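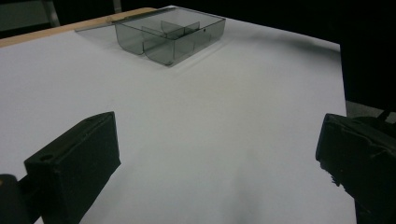 Smoke box, lid task, November notes

Writing this up before I talk myself out of it. Adanech wants the lid and divider box in the next training batch and I said I'd look at what we have first. What we have is a lot of footage of a see-through gray box on white paper, and a policy that does well on see-through gray boxes on white paper.

Current count for this object is 663 episodes. Jagadeesh's sheet says 97 percent of them are usable. I don't believe the 97. I asked how "usable" was decided and the answer was that the tracker didn't drop out and the episode had an end marker. By that rule an episode where the hand hovers for ten seconds and wanders off is usable. I pulled 70 at random and watched all of them with coffee and a pad. Results further down.

Things I keep coming back to:

The plastic. With the lid tilted back you can see the paper faintly through the walls, and the lid itself reads as a pale gray rectangle on a white ground. The dividers are the same tinted stuff again, seen through the sides. I have trouble finding the lid edge in some stills, and I know where it is. Nahom's position is that the network will pick up on the shadow, because the shadow is a cleaner shape than the box. Probably true, and it's what worries me. Our lamp hasn't moved since we set up the table. If the policy is reading the shadow, then the first person who runs this under a window at Planville is going to get garbage and call us.

The white sheet. It was put down to kill the wood grain and to make calibration easier, and then it stayed. There's still a strip of bare table showing at the upper left, and I'd bet that strip is now doing work as a landmark. Test would be simple: slide the sheet, or turn it, and rerun. Not done yet. Should have been done before collecting at this scale.

The fingers. The left block is scuffed, the right one has a rough inner face with little chips along the lower edge. Both are in every view from the wrist. Bezawit says wear doesn't matter because the hand moves with the camera. Fine for the picture. For the contact I'm less sure: a chipped face doesn't hold a thin lid the way a clean one does, and we swapped blocks partway through without logging the swap. So some portion of the set was gathered on a different grip surface and I can't say which portion.

Results from the 70

I used three piles. "Would show to a student," "does the job but ugly," and "no."

Didn't get a clean split. The ugly pile was the biggest by a good margin. Typical one: approach from the front, bump the box, box slides, operator chases it, lid gets closed with the side of a finger instead of a grasp. It ends in the right state, so it passes. Do I want the policy to learn the chase? Cledwyn says yes, recoveries are worth having. I'd agree if they were labeled as recoveries. They aren't labeled as anything.

The "no" pile had 6 in it where the lid was never touched. Those have end markers too. They went straight through the filter.

Also: nearly every episode starts with the box up near the far side of the sheet and the hinge at the back. I went looking for starts with the hinge toward the operator and found none in my sample. We've been calling this "varied placement" in the weekly note. Please stop.

The Nedarora argument

Jagadeesh's counter is that the Nedarora run worked with fewer episodes and less fuss. It did, on an opaque tub with a fat handle. I don't think that carries over to a thin hinged lid you can see through, and the evaluation was done on the same table as the collection. I've said this before, and the reply is always the success plot. I'd like to see that plot with a different table under it.

What I'm asking for

- Hold the batch. Not forever, just until the sheet test is run.
- Two start poses with the hinge turned around, from two different operators. Nahom and Bezawit have the most different habits.
- Move the lamp between sessions and write down where it went.
- A column for which finger blocks are on. Penner can add it to the form; it already has one for the lens.
- Change "usable" to something a person decides. If that's too slow, have a person decide on a slice and report the slice.
- Second surface. The gray mat from the Dirkden job would do, and I suspect the box nearly vanishes on it. Good to know early.

Adanech read a draft of this at 4 and said I was asking for a month of work to avoid a week of training. Maybe. She also said just train it and see. My trouble with "and see" is that we'd be seeing it on the white paper.

Left over: ask Cledwyn whether the raw wrist video from before the block swap still exists, or only the downsampled copy. Chips might be visible in the raw.

Filed under: Bench Notes / Demonstration Data / Clear Objects

Contact the bench group | Copyright the notebook authors | Back to top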